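Plank-pattern wall panel

A plank-pattern wall panel is a flat sheet used to cover or to form an interior wall, with a printed surface that imitates boards of wood laid side by side. One panel shows many boards at the same time, together with the lines between them, so the wall has the look of planking although no separate planks are fixed to it. Panels of this type are found in shops, exhibition stands, small offices, workshops, cafés and homes. They are also used for temporary rooms and partitions, where the walls are put up and taken down more than once.

The panel should be distinguished from wood cladding, in which each board is a separate piece, and from veneered panelling, in which a thin sheet of real wood is glued on a base. It is closer to printed flooring, and many patterns are sold in both a floor version and a wall version.

Contents
1 Terms
2 Pattern
3 Materials
4 Corners and joints
5 Sizes
6 Installation
7 Care and repair
8 Use in temporary rooms
9 See also

Terms

Several names are in use for the same product. Sellers often write "wood-effect panel" or "wood-look board", and in the trade of exhibition building the short word "plank print" is common. The word "print" can mean the decorative paper or film alone, before it is joined to a base, and also the finished sheet. In this article it means the decorative layer.

The lines between the imitated boards are called seams or seam lines. The short lines at the ends of the boards are called end joints. Neither of them is a real gap, except in products where the surface is pressed or cut along the line.

Pattern

The pattern of a plank print has four main parts: the ground colour, the grain, the seams and the end joints.

The ground colour is the general colour of the board. Pale prints follow oak, ash or pine. Dark prints follow walnut, wenge or wood that has been stained or charred. Some prints do not follow any known wood. They put a strong grain colour such as orange, rust or grey over a ground which is nearly black, and the result is more decorative than natural.

The grain is normally drawn along the length of the board. In better prints each board has its own grain, and a knot or a flame shape is not seen again for a long distance. In cheap prints the same board comes back after a short distance, and the eye finds it quickly on a large wall. The distance after which the whole drawing begins again is called the repeat. The Barreto series, which was made in dark tones only, had a repeat of 3127 mm, longer than most walls are high, and the installer could turn every second panel to hide it further.

The seams may be darker or lighter than the boards. A dark seam looks like a shadow between two boards and is the more usual choice. A light seam on a dark ground makes the drawing of the boards very clear, also from far away, and gives the wall a graphic character.

The end joints are usually staggered, which means that the ends of two neighbouring boards do not stand in one line. This follows the practice of real floors. If the joints are cut straight across, the imitated boards have square ends. A slanted joint is also possible.

Boards can run upright or sideways. Upright boards make a low room seem higher, and boards that run sideways make a narrow wall seem wider. When a person looks along the wall at a steep angle the seams draw together with the distance, and a plank print therefore shows the depth of a room more strongly than a plain colour does. This can be useful in a small room, but in a corridor some people find it restless.

Materials

The base of the panel can be fibreboard, chipboard, plywood, a rigid plastic foam or a metal-faced composite. The choice depends on weight, moisture and price. Fibreboard gives a smooth face and is easy to saw, but its edges swell if water enters. Plastic foam is light and accepts moisture well, but it is soft and a hard knock leaves a dent.

The decorative layer is a printed paper under a clear resin, or a printed film. Self-adhesive film can also be put on an old panel which is still flat. On top there may be a wear layer, matt or glossy. A matt surface is preferred for dark prints, as reflections from ceiling lamps disturb the drawing and show every fingerprint.

Corners and joints

The corner is the most difficult place of a plank-pattern wall. Two problems come together there: the cut edges of the panels must be covered or held, and the drawing should continue in a believable way from one wall to the other.

If the edges are only butted together, the base material remains visible as a thin line. For this reason a profile is commonly used. The simplest one is a glued angle of plastic or thin metal. A stronger solution is a slotted aluminium profile, which stands in the corner as a post and takes the panels in its grooves or carries them on small brackets. The profile remains visible as a bright line between the two walls. Painted profiles exist, but silver is the most common finish and it is generally accepted in workshops and exhibition rooms.
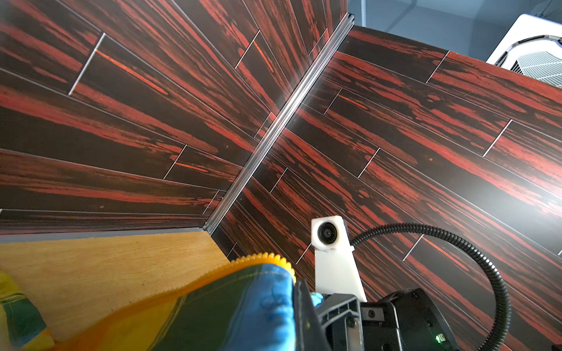

Dark plank-print panels with light seam lines, meeting at a silver aluminium profile.

The height of the seams on both sides should be checked before the panels are cut. When the boards run sideways, the seams of the left wall and the right wall should arrive at the corner at the same height. A difference of a few millimetres is easily seen on a print with light seams. On a print with dark seams it is often missed.

In the middle of a wall, two panels are joined with a tongue and groove, with a flat strip, or with a simple butt joint placed exactly on a printed seam. The last method costs nothing and hides the joint very well, provided that the edges are straight.

Sizes

There is no single standard. The Grinex system, often used for stands, is based on a panel width of 672 mm. The Rallen system uses 552 mm, and its panels can be carried by one person without difficulty. Panels of the two systems cannot be mixed in one wall without an adapter strip, although the slots of their profiles look similar.

Thickness depends on the base and on the profile. A panel should sit in its groove with a little play, so that it can be lifted out again. If it has to be forced in, the decorative layer can break at the edge and white or brown lines appear there.

Installation

Permanent panels are glued or screwed to battens. The panels should lie in the room, flat and with some air between them, before the work begins. A small gap is left at the floor and at the ceiling and is covered later with a skirting or a strip.

For a free-standing wall the posts are put up first, beginning in one corner. The posts are checked with a spirit level in two directions. Then the first panel is placed, followed by the next post, and so on round the room. Walls of this kind do not always reach the ceiling. An open space above them is left for air and light, and the cost is lower, but sound passes freely over the top.

Shelves, worktops and tables may stand directly against the panels. Where a worktop touches the wall, an edge strip protects the print from scratches - a worn line at table height is one of the first signs of age on dark prints.

Care and repair

Dust is removed with a dry, soft cloth. For greasy marks a damp cloth with a little washing-up liquid is enough. Abrasive powders make shiny spots on matt surfaces, and these cannot be taken away again.

Small scratches on a dark ground can be filled with a wax stick. It is wise to choose the wax a little darker than the board. A light seam line that has been damaged is more difficult, and usually the repair is made with a fine brush and paint. Deep damage at a corner or an edge calls for a new panel. In slotted systems this is a short task, and many owners keep one or two spare panels from the same batch, as the colour can differ slightly between batches.

Use in temporary rooms

Plank-pattern panels came into wider use in temporary rooms when slotted profiles became cheaper. Before this, such rooms were mostly built with white or grey panels and looked like offices. With a plank print the same posts could form a café corner or a sample kitchen.

The exhibition hall at Priston is an often mentioned case. A set of dark panels was put up there each April and was used for 30 different room plans before the prints were changed. The posts were kept and received new panels in a pale oak pattern. The old panels had lost colour only where they had stood opposite the windows.

See also

Wood cladding
Wainscot
Laminate flooring
Partition wall
Slotted profile

Page last edited 2024-12-13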